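Zaltton Testa 16 Rifle Scope Mount

Product code 1283
Manufactured in Ernach

The Testa 16 is a one-piece mount for fitting a telescopic sight to a full-bore or smallbore rifle with a standard accessory rail. It replaces the earlier two-ring Narkon set and uses the same clamp screws, so existing spares will fit.

The body is machined from a single aluminium billet and hard anodised in matt black. Both rings are bored in one pass after the caps have been fitted. Caps are numbered to the body and should not be swapped between mounts. No lapping is needed, and lapping will void the guarantee.

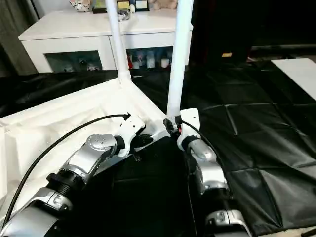 Tighten the cap screws in a diagonal pattern, a quarter turn at a time, keeping the gap even on both sides. The rail clamp should be pushed forward against the recoil lug before the cross bolts are tightened. Torque figures are printed on the card supplied with the mount. Thread lock may be used on the cross bolts - do not use it on the ring caps.

Return to zero after removal depends on the mount going back in the same rail slot. Mark the slot with a paint pen. Check zero on the range before further use.

Specification
Material: aluminium, steel cross bolts
Finish: matt black, hard anodised
Built-in elevation: none
Maximum rated recoil: full-bore centrefire
Guarantee: original purchaser only

In the box
Mount with fitted caps
Hex key
Torque card
Four spare cap screws

Options
Part 674 - spirit level insert, fits the rear cap
Part 800 - raised rear cap with short accessory rail

The Testa 16 is not suitable for dovetail receivers. Owners of Narkon rifles with the grooved receiver should order the Narkon adapter base first. The mount is sold without a sight or rifle. Trade orders are sent from the Ernach warehouse.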